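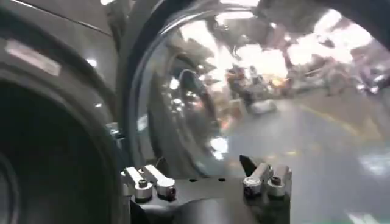

Figure 6.1 The wrist camera's view over the gripper body towards a clear, curved shell. The room is reflected in its surface.

Chapter 6
Seeing past the shine

By the end of Chapter 5 you had an arm that could go to a point and close its fingers. The points were ones you had typed in. In this chapter the arm starts to find them for itself, using a small camera fixed at the wrist.

The build we follow is Flimside, put together by Inês Coelho and Martim Henriques in a shared workshop over one spring. They wanted an arm on a wheeled base that could go up to a household machine and find its door. The parts list is in Appendix B and comes to 358 items, most of them screws and washers. You don't need all of it to do the exercises. A camera, a bracket and a laptop will be enough until section 6.4.

Coelho and Henriques fitted the camera so that it always sees the top of the gripper. This takes up part of every picture, but it gives the software a fixed reference. If the bolt heads move in the picture, the camera has slipped and must be set again before any other work is done. Check this at the start of each session.

The harder problem is shine. A polished surface shows the camera lights, walls and people that are somewhere else. Early versions of the Flimside software took bright reflections for solid edges and sent the arm towards them. Martim's notebook for April has two pages on a single ceiling light. 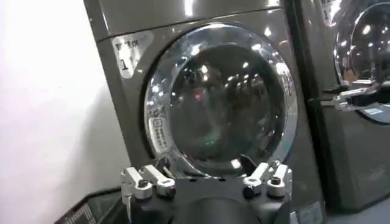
Figure 6.2 A front-loading machine with a chrome door rim and dark glass. The gripper is below the door.

A round door rim is a useful target for a first attempt. It is large and its shape is simple, and although highlights break up its outline, enough of the curve can usually be found to fit a circle. Section 6.2 does this by hand on squared paper. Section 6.3 repeats it in code, with the 2,106 practice pictures supplied with the book.

Before you begin, you should be able to:
move the arm to a stored position and stop it safely
save a picture from the camera to a folder
measure an angle in degrees

Keep the arm switched off for sections 6.1 to 6.3.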